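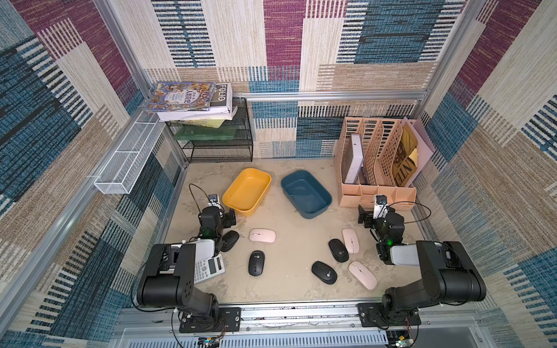

LILTDALE — Gudrun Rothe has been yelled at by a dentist over a canoe. She brings this up early, before I have found my pen, as a way of explaining what a small claims magistrate does all day.

"He wanted the canoe and the money for the canoe," she says. "I told him he could pick. He told me he'd be speaking to my supervisor. I said she was down the hall and that she also thought he should pick."

Rothe leaves the bench in August after 11 years of hearing the disputes of Vundstead County, nearly all of them between people who used to get along. The job has no jury and hardly any lawyers. It has a flag, a clerk and a box of tissues that the county replaces, by Rothe's account, once per fiscal year whether or not it is empty.

She trained as a contracts lawyer and spent the first part of her career on commercial leases, a period she describes as "quiet." When the magistrate's position came open she applied mainly for the parking space. The parking space was reassigned to the assessor's office in her second month.

"By then I was hooked," she says. "A lease never comes in holding a plastic bag with a dead fern in it and says, look what she did."

The fern was Exhibit A. Rothe ruled for the defendant, on the grounds that a neighbor who agrees to water a plant as a favor is not an insurer of the plant. She still gets asked about it at the grocery store, usually by people who side with the fern.

What most people around here want to ask her about, though, is the towing docket. Last year Skerkex, the company that holds the contract for the lots behind the Liltdale courthouse, was the defendant in 396 small claims filings. Several came from people who had been towed while inside the courthouse suing Skerkex.

Rothe will not discuss the cases that are still open. She will discuss Hollmann, which is closed, and which she clearly enjoys.

Hollmann was a piano teacher who parked behind the courthouse to pay a parking ticket. He came out to find his station wagon gone, walked to the yard, and was told the release fee was $304, cash, exact change. He had the money in larger bills. The yard would not break them. He left to find change, and when he returned the yard had closed for the day and begun charging storage.

"He represented himself," Rothe says. "He was very polite. He'd made a chart. I asked the company's witness why the yard couldn't make change for a man standing there trying to give them money, and the witness thought about it for a while and said the drawer was for putting money in."

She found for Hollmann in full, plus his filing fee. The opinion is a page and a half long, and one sentence of it has been taped up in the clerk's office ever since: "The court is unable to locate in the contract any provision that the drawer operate in one direction."

Skerkex appealed and lost. It now takes cards, with a surcharge.

Wiebke Ostermann, the clerk who has sat to Rothe's left for most of her tenure, says the magistrate's gift is for waiting. "She lets them finish," Ostermann says. "People come in with a speech. They've been giving it in the shower. If you cut them off, they'll start again from the top."

Does that get long? Ostermann looks at the wall clock, which is fast, and says yes.

Rothe has her own theory of the work, and it doesn't flatter the law much. The dollar figure on the form is rarely what the case is about, she says. Somebody didn't return a call. Somebody said something at a cookout. She once had two brothers split the cost of a snow blower from the witness table, shake hands, and then get into it again by the elevator over who would store it.

"I can order you to pay," she says. "I can't order you to be normal about it."

Has she been wrong? "Sure. I've been reversed 3 times. Two of them I had coming." The other involved a hot tub, and she would like it noted that she has read the appellate ruling more than once and remains unpersuaded.

The county has posted the job, and Ostermann says the applications are coming in at a decent clip. Candidates need a law license, five years of practice and what the listing calls "an even temperament." The listing also mentions a parking space.

Rothe read it over when I showed her, then handed it back.

"Somebody should call the assessor," she said.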